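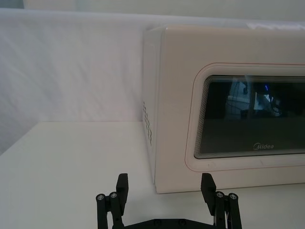 3.2 Looking after the cell

Figure 2. Wrist camera view of the microwave task. The open fingers are in the lower part of the picture, with the bottom-left corner of the microwave just above and between their tips.

I'll admit I wanted to skip this section. Rodrigo Vallejo talked me into it, and he was right, as most of the time we lost in January went on the gripper and very little of it on the software (we had budgeted for the opposite!). So what follows is how we keep the cell running, written the way I'd tell it to a new student.

The cell is one arm with a parallel gripper, a small camera at the wrist, and a white table with a white fabric backdrop behind it. We call the whole thing Prutenen, after the name somebody wrote on the first power supply, and the logging program is Roltton. Both names turn up in the plots later on.

Start with the fingers. Each one is a linkage with an upright pad, and the silver hex socket screws you can see at the upper ends of the link bars in Figure 2 are the ones I worry about. They creep. Over a long run the pad starts to lean a little under load, and the first sign is a door pull that slips where it used to hold. We check the screws every 132 cycles, with the gripper open and the arm powered down, and we do both fingers even if only one feels slack. I used to tighten just the loose one and then spent an evening wondering why the grasp had moved sideways. Don't do that.

Every 2000 cycles the pads come off, get wiped and go back on, and then we redo the camera check. This is dull but quick: open the fingers fully, save a picture, and lay it over the reference one. If the pad tips have shifted by more than 7 pixels we recalibrate before collecting anything else. Having the fingers always in view at the bottom is a great help, and I'd mount the camera the same way again.

The door window gave us more bother than I expected. It's dark glass and it picks up faint reflections of the room, including a small bright blue spot and a grey upright shape with what look like cables beside it. Our first edge detector (the Tralto one, see Section 2) was quite happy to call that upright the side of the door. We now mask the glass and work from the thin reddish-pink outline around the door, and I'm fond of that outline, it shows up nicely against the cream. The vent slots on the side panel serve as a second check on which way the microwave is turned.

The backdrop has creases in it. We ironed it once, on January 19, 2018, and the scores with the Chan segmenter didn't budge, so it has stayed wrinkled since. We do pull the top edge taut before each session and wipe down the table. Cable strain at the wrist is dealt with in Section 3.3.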